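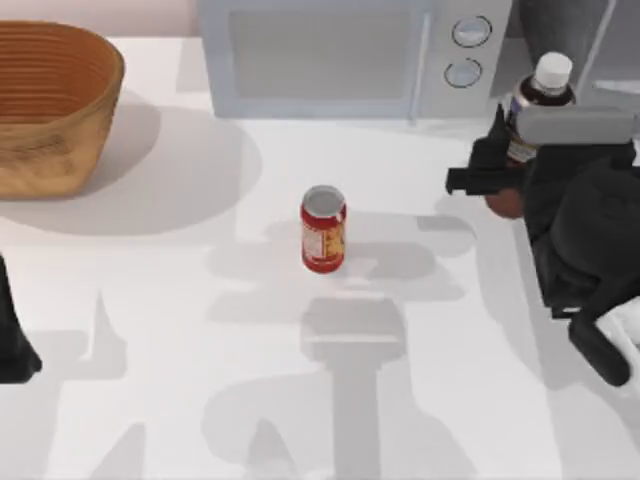
By the Plonton records team

Register > Data > Name fields

# Plonton name-field set

1,025 rows on how surnames are stored after a change of marital status. Source forms came from the Gokano and Stöcker offices. Dates are cut to the month.

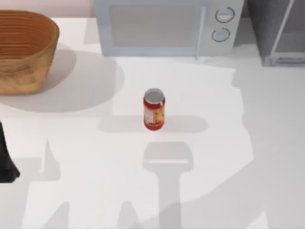 Category: Civil registration

`prev_name` is blank where the form had no box for it. Rows with two surnames keep the hyphen.

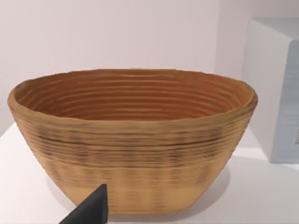 ## Known gaps

14 rows lack an office code. Do not join on `form_no`.

We use cookies. Accept | Settings

Comments (2)

flideo_user: Is the November update out?

mk50: Yes, same folder.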